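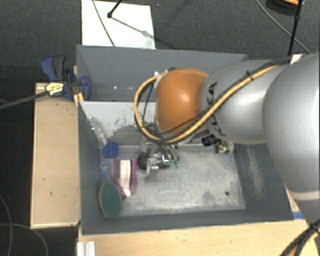
Wonbridge Binport
Teach-by-demonstration station for bin picking

Binport is a fixed bin, a controller and a software package for recording manipulation tasks on a robot arm. An operator performs the task through the arm, either by guiding it by hand or by driving it from a remote input device. Binport stores each run as a synchronized set of joint positions, gripper commands, wrist forces and camera images. The recordings can be replayed directly or exported for policy training.

Recording modes

Hand guiding. The arm is placed in gravity compensation and the operator moves it by the flange. Gripper open and close are on a foot switch, which leaves both hands free. Use this mode for short reaches and for contact along the bin walls, where the operator needs to feel the load.

Remote control. The operator stands outside the cell and drives the arm with the Atora handset. Translation and rotation can be locked separately. Motion scaling is set on a thumbwheel and can be changed during a run. Use this mode for cluttered bins and for any task in which a hand near the flange would block the camera view.

Both modes write the same file format. A single dataset may contain runs from either mode, and the mode is stored as a field in each run header.

Bin and fixture

The bin is divided across its width by a sloping panel, with a narrow compartment behind the main section. Typical tasks are single-object pick, transfer over the panel, regrasp and push-to-wall. The bin is clamped to the worktable and must not shift between runs. Check the clamp before each session and repeat the bin registration if it has been loosened.

Scuffing of the panel and floor is normal with metal grippers and does not affect registration. Replace the panel when wear is deep enough to catch a fingertip. On the main floor, matte replacement liners are available for sites where glare interferes with depth sensing.

Objects

No object set is supplied. Small household goods of mixed shape are suitable: brushes, compact plastic parts, items with a taper or a handle. Objects that lie flat against a wall should be included from the first session – they account for most of the failed grasps in replay.

Specifications

Demonstration inputs: 2 (hand guiding, remote handset)
Camera inputs: 4, hardware triggered
Sampling rate, joints and force: 1,000 Hz
Gripper channels: 2
Export: one folder per run, with header, signal log and image sequence
Arm interface: Ethernet, using the external control option of the arm manufacturer

The arm, gripper and cameras are not included. Cables on the arm must be tied with enough slack for full wrist rotation. A loop at the wrist joint is acceptable if it clears the bin wall at the lowest working pose.

Software

Sandoval, the recording application, is included with each station. It shows live camera views and a force trace, and marks any run in which the arm reached a joint limit. Runs can be trimmed, tagged and rejected from the same window. Rejected runs are kept on disk until the session is closed – they can be restored up to that point.

Replay is limited to reduced speed by default. Full-speed replay requires a supervisor login.

Ordering

Binport is supplied configured for one arm model. State the arm, controller version and gripper when requesting a quotation. Orders placed now ship in February. Technical questions go to Roy Fairclough, applications desk, Wonbridge.

Page revised 11/19/25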